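Two-arm build in a shared shop: are hands worth it over grippers for sink work?
Posted June 13, 2019 in Home and Workshop Builds

KullsteadBench

Our shop has a two-arm build going, and the job we picked is kitchen stuff: mugs onto a rack, toy vegetables out of a sink. Some members want to stay with the five-finger style hands. I'm not sold. The price I got from Netero was $1432 for a hand with mounting bracket, and the Witden one was $1300 before cables. Two of either is a lot of money to pick up a mug.

The other fight is over the wrist cameras. The housing and the fingers take up a big part of the view, and I can't see how anything useful gets learned from what is left over. Am I wrong? Head view first, then two from the wrists. 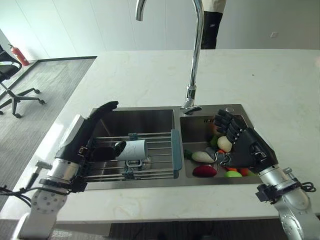
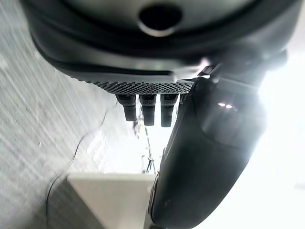
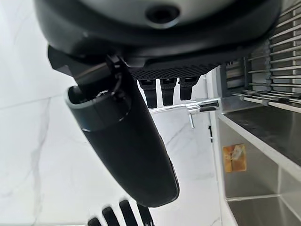

Before somebody says "just move the camera," we have a bracket from Stougaard with 2 mounting positions and I don't trust either one. Has anyone run a setup like this for over 100 tries and kept a real tally? Videos don't count. Everybody's video works.

stripped_m3

Half wrong, I think. Fingers in the view are fine, you want to know where they are when they touch something. What hurts you is glare. Turn down the lights on the bright side and lock the exposure before you spend a dime. As for hands, I'd want a reason beyond looks. A plain gripper will take a mug by the rim or the handle. Round, slick things like a radish are a fairer test. Try both on those, same sink, same pile, and write down every drop.

Also tie your cables back. I lost a connector in August that way.

garage_otto

hands are a waste get suction

stripped_m3

Suction on a wire rack, good luck.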